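Skudside Crafters > General chat > Paper bags: what do you all do with them?

mothwing
Right, I have finally hit the point where the cupboard door won't shut. I save every paper bag that comes into this flat, always have, and I've just started making them into notebook covers and gift tags and I am completely hooked! You slit the bag down the glued seam, cut the bottom off, press it flat under some heavy books overnight and you've got a lovely big sheet that's already had one life. The white ones are my favourites by miles. They take ink well and the folds give you a bit of character before you've even started.

Next one up for the treatment: 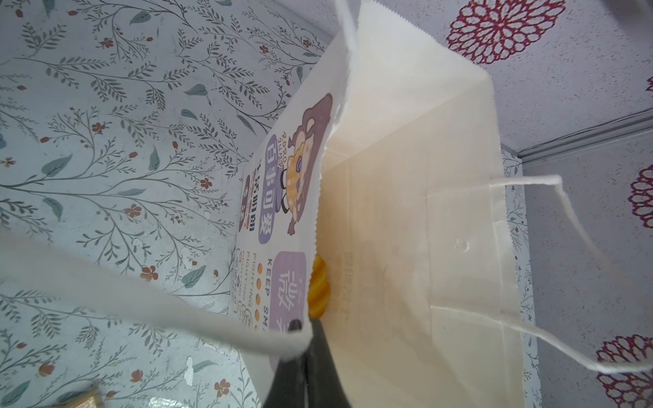
RORO JUMP bag, white paper with the zigzag top. The cartoon girl is going on a front cover.

So what does everyone else make? And does anybody have a good way of getting creases out? I've got the Orkulier market in September and I'd love to have 90 notebooks ready for it.

pebbledash_hen
Oh I love this, welcome to the club! I do drawer liners, envelopes and patterns for dolls' clothes. For creases I use a cool iron with a tea towel on top, no steam. Go slowly over anything printed or it can come off on the towel (ask me how I know). Leave the zigzag edge on if you can, it makes a smashing flap for an envelope.

Trugs
Cool iron, yes. But I'd never cut up a white one with good printing on it. I keep mine whole. Some 702 bags at the last proper tally, all stored flat in old plan drawers, and the ones from shops that have closed are a joy to look back through. Palumbo did a run of tiny ones with twisted handles and I've still only got two out of the set. Once you've put a knife through a bag it's gone.

mothwing
702!! I'm in awe. I do see what you mean, but mine would only sit in the cupboard getting squashed, and I'd sooner have it on a notebook that somebody writes their shopping list in.

Trugs
Fair enough, each to their own. Keep one of each design back though. You'll thank me in ten years.

oatsandends
I'm with mothwing. They're bags. Use them!

Question on the binding, what are you doing for the spine? Mine kept splitting along the fold after a couple of weeks in a handbag. I've moved on to a strip of cotton tape glued down the inside and it's so much stronger. PVA thinned with a little water, brushed on, then left under a weight.

mothwing
Just a three-hole stitch in waxed thread so far, 14 sheets folded in half, and yes, the covers do go at the fold. Tape sounds like the answer. Do you cut it to the full height of the book or stop short? I've been doing all my cutting and gluing on a wipe-down cover with red flowers on it, so at least I can be as messy as I like with the PVA.

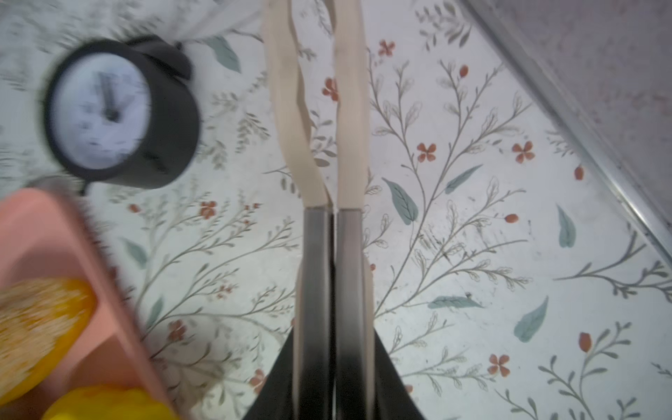
oatsandends says to stop short by a finger's width at each end, or the tape shows when you trim the book and the edge goes fluffy. Full height is fine if you're leaving the edges untrimmed, and it's quicker when you've a big batch to get through.

pebbledash_hen
I disagree a bit there! I go full height and trim with a really fresh blade, and it's never gone fluffy on me. The blade is everything. Trarnance do a snap-off one that I change every 3 books.

oatsandends
Every 3? I change mine when it starts tearing, which might explain a few things.

Trugs
Linen tape frays less than cotton if you do want to trim through it. Costs more, mind.

mothwing
Brilliant, thank you all. I'll make one with the tape stopping short and one full height and see which I get on with. And Trugs, I've put two bags aside, whole, in a folder. Happy?

Trugs
Very. What size is the folder?

Last updated: 5/24/21

Related threads
Best glue for brown paper envelopes
Show us your gift tags
Storing large sheets in a small flat
Orkulier market: table sharing
Waxed thread, or wax your own?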